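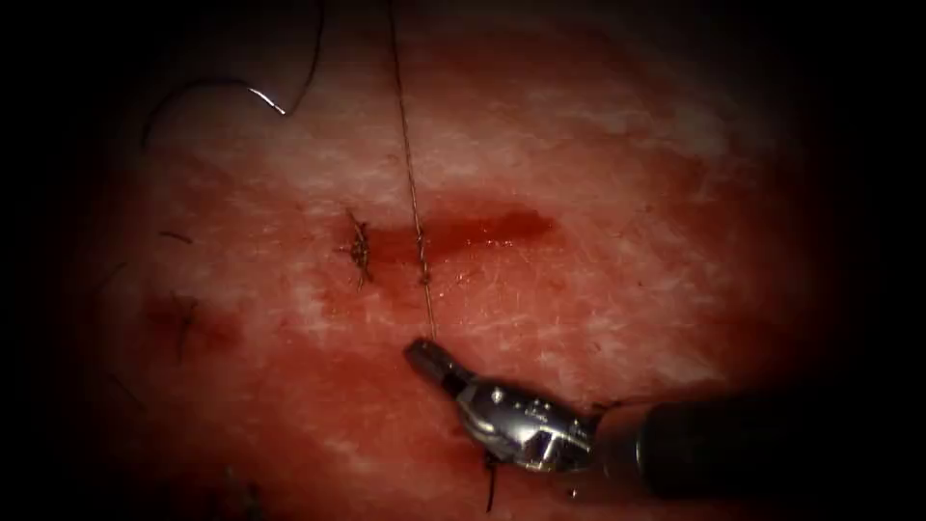
首页 产品 工时与考勤 劳动争议 下载 联系我们

Jodar 劳动争议证据留存模块（3.2 版）

Jodar 是 Clilstead 人事合规套件中的独立模块，用于集中保存劳动合同、工资单、考勤记录、调岗通知和处分决定，并在发生仲裁或诉讼时按案件导出。模块可单独部署，也可与 Kemppainen 考勤系统对接。未购买套件其他部分的用户，功能不受限制。

适用范围

适用于员工人数在 200 人以上、设有多个用工主体的企业。劳务派遣和业务外包人员可建档，但须与直接用工人员分库存放，两库之间不能合并检索。规模较小的用户请参阅 Hiluvau 单机版页面。

文件入库

支持扫描件、电子签署文件和邮件三类来源。每份文件入库时生成校验值和入库时间，此后的查看、下载、批注均写入操作日志。文件本身不可覆盖，更正只能以新版本追加，旧版本保留原编号。微信、短信等聊天内容须先由取证工具导出，再作为附件上传，模块不直接读取手机数据。

字段共 308 项，其中必填字段随文件类型变化。解除劳动合同通知书的必填字段包括解除依据、送达方式、送达日期和工会通知情况。送达方式选择“邮寄”时，须填写运单号并上传签收凭证；选择“公告”时，须上传此前其他方式送达未成功的材料。

案件管理

案件以仲裁申请书收到之日为起点建立。系统按用户维护的规则表计算举证期限、开庭日期和起诉期限，并提前发出提醒。规则表按地区分列，出厂时附带一份参考表，启用前须由企业法务或外部律师核对。参考表的更新不会自动覆盖用户已修改的条目。

同一员工有两个以上案件时，可建立关联，证据只存一份，在各案中分别编号。证据目录可按提交方、证明目的或时间排序，导出为表格或带页码的合订本。

加班费争议

对接考勤系统后，可按员工和期间提取打卡原始记录、加班审批单和工资单，生成三者对照表。缺少审批单但有打卡记录的时段会单独列出，系统不作是否构成加班的判断。综合计算工时制和不定时工作制岗位须先上传行政许可文件，否则对照表按标准工时生成，并在表头注明。

权限

默认分为四级：录入、审核、法务、审计。直属主管可以提交处分材料，不能查看同一员工的申诉材料。审计账号只读，其登录记录由另一账号查看。员工本人查阅档案时，由审核人员生成限时链接，链接打开后不可转发。

保存期限

保存期限按文件类型设定，期满后进入待处理清单，由两名不同级别的用户确认后销毁。处于未结案件中的文件自动冻结，结案后须手动解除。销毁后保留文件编号、校验值和确认人，不保留内容。

部署与授权

本地部署或专有云部署均可。标准部署从签约到验收约需 12 周，包含历史档案导入，不包含纸质文件扫描。授权按用工主体计费，每个主体含 2 个法务账号，增加账号另行报价。续费期内可升级至下一主版本。

已知限制

合订本导出时，横向页面的页码位置偏下，将在下一次更新中修正。旧版考勤系统导出的夜班记录如跨越零点，须在接口设置中选择“按班次归属”，否则会被拆成两天。

资料更新：9月10日 星期六

读者留言
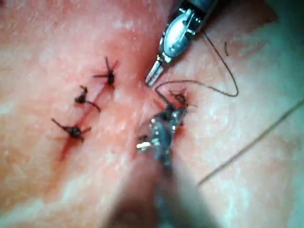
Sirkka Honkanen：跨零点的问题我们五月份就碰到过，当时对照表里有一个车间的夜班加班时长全部算少了，仲裁前一天才发现。建议把“按班次归属”设为默认值，现在这个选项藏得太深，在接口设置的第三个标签页里。

Lauri Niskanen：补充一点，改完设置以后要重新提取一次，已经生成的对照表不会自己更新，旧表上也没有任何提示。另外想问，调解书算不算结案文件？我这边上传以后案件状态还是“进行中”，冻结解不开。

匿名：调解书要在案件页选“调解结案”，单独上传不改变状态。手册里写在附录，不在案件管理那一章。

Sirkka Honkanen：谢谢，找到了。还有参考表里的起诉期限，终局裁决和非终局裁决能不能分成两行？用人单位对这两种裁决的救济途径不一样，合在一行容易填错。

联系我们 | 隐私声明 | © Clilstead 版权所有 | 返回顶部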